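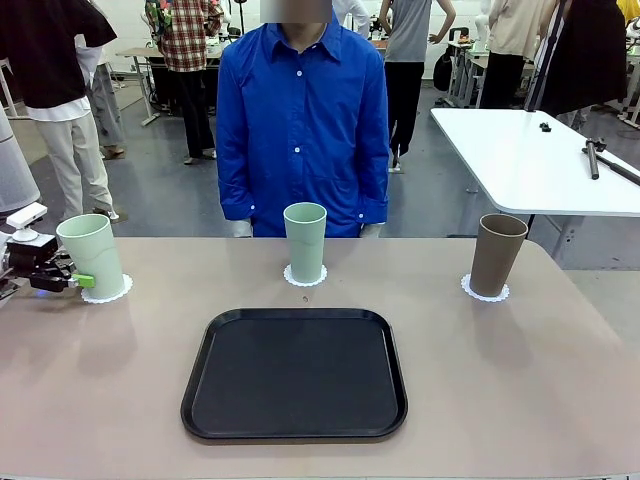 *Drinks table: cups on doilies, serving tray in front.*

## Plulora tea room, progress report for April

Prepared by Divya Chettiar for Annapurna Rao, Carnbridge

### Summary

The tableware for the tea room has been chosen and most of it is in the building. The menu is settled apart from the cold drinks. We are inside the budget for the quarter, but the second tray order is late and we need a decision from you on cup colors.

### Tableware

We ordered 275 plastic cups from Sterna. They are the tall, slightly tapered shape we agreed on in the winter. Most are pale mint green and the rest are brown. Malathi Poduval would like to use green for cold drinks and brown for tea so that servers can tell orders apart without asking. Pavithra Ramasamy would prefer a single color on each table. Either plan works with the stock we have, though the single-color plan means reordering brown before summer.

The white paper doilies came in packs and we have 700 on hand. Each cup gets its own doily. We looked at plain round coasters as well, but they would need washing and storage space, and the lace edge suits the room. At current use the doilies should last through the first two months.

The black serving trays have a raised lip and rounded corners. Five have been delivered and the other half of the order is still with Bakke, who have given us no firm date. The glossy finish shows fingerprints, so wiping trays has been added to the closing list.

### Table setup

The standard setup is one doily per cup with space between the cups, and the tray at the server's end. Elango Rai wrote this up on one page and it is taped inside the pantry door. He is still working on the version for the larger tables.

### Spending

Cups, doilies and trays together have used around 65 percent of the tableware line. Tray delivery is already paid. Nothing has been spent yet on pitchers.

### Open items

- Cup colors: please choose between Malathi's plan and Pavithra's.
- Trays: Divya to call Bakke again and ask for a partial delivery.
- Pitchers: Pavithra to get two quotes.
- Cold drinks list: Malathi to send a draft with prices.
- Storage: the shelf above the sink is too shallow for the cup cartons, which are in the hallway for now.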